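Birar Skindis 20 Rapid Antibody Test Kit

Product overview

The Skindis 20 is a lateral flow test for the detection of antibodies to HIV-1 and HIV-2 in human whole blood, serum or plasma. It is intended for professional use in clinics, community testing programs and small laboratories. Results are qualitative. A reactive result is preliminary and must be confirmed by a laboratory method before any diagnosis is given.

Each kit contains 20 individually pouched test devices, one bottle of sample buffer, single-use droppers and printed instructions. Lancets and alcohol swabs are ordered separately. A control set (one reactive vial, one nonreactive vial) is also sold separately and is not interchangeable with controls from the older Hyun series.

Storage and shelf life

Store kits flat in a dry room, away from direct sunlight. Do not freeze. Devices stay in the sealed pouch until the sample is ready. Once opened, the buffer bottle must be used within 14 days. Write the opening date on the label – the printed expiration date applies to unopened bottles only.

Kits that have been refrigerated must reach room temperature before use.

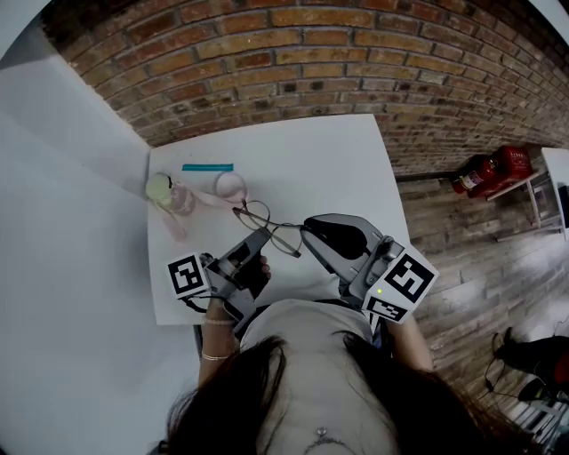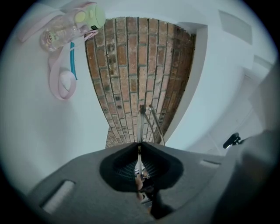

Gray hand-held grippers: a pair in use at a white table, first picture; the body of one, second picture.

Sample handling

Fingerstick blood is applied to the device directly from the dropper. Venous blood may be collected in EDTA or heparin tubes. Mix the tube gently before sampling and do not use clotted or visibly hemolyzed specimens. One full drop of sample goes into the well, followed by buffer as shown on the instruction card. Read the result inside the window printed on the pouch. Late readings are invalid and should not be recorded.

If no control line appears, discard the device and repeat the test with a new one from the same lot. Two invalid results in a row should be reported to technical support with the lot number.

Limitations

Antibodies may not be detectable in the early weeks after infection. A nonreactive result does not rule out recent exposure, and repeat testing should follow local guidance. The test is not validated for infants, for saliva or for pooled samples.

Ordering

Single kit, 20 tests
Clinic carton, 50 kits
Control set, two vials

Cartons ship from the Brodiscombe warehouse. Damaged goods must be reported within 14 days of delivery. Lot certificates are supplied on request – please quote the number on the short side of the box.

Technical contact: Si-woo Joo, Diagnostics Support
Page last revised June 9, 2025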